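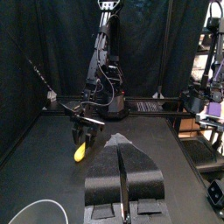

*A black arm with its gripper just above the table and a small yellow object at its fingers, seen from a second gripper across the work area.*

**Solberg, 30 June 2019** – The team behind Clanus, the motion planning software that many of our readers have been following patiently since January, has put out a new release, and we're very happy to pass the news along.

The big change is in how the planner shares a table between arms. Older versions planned one arm at a time and made the others wait, which was safe but terribly slow. Clanus now plans for all of them together and checks the paths against each other every 100 milliseconds, so a gripper can start its approach while its neighbor is still backing away. The developers at Lendedard ran 700 simulated handovers before moving to real hardware, and 130 more after that.

There's also a friendlier log viewer (a long-standing wish!) that lets you scroll back through a plan and see where an arm slowed down – and which other arm it was making room for.

Festedus users can update through the usual package list. Older config files will still load.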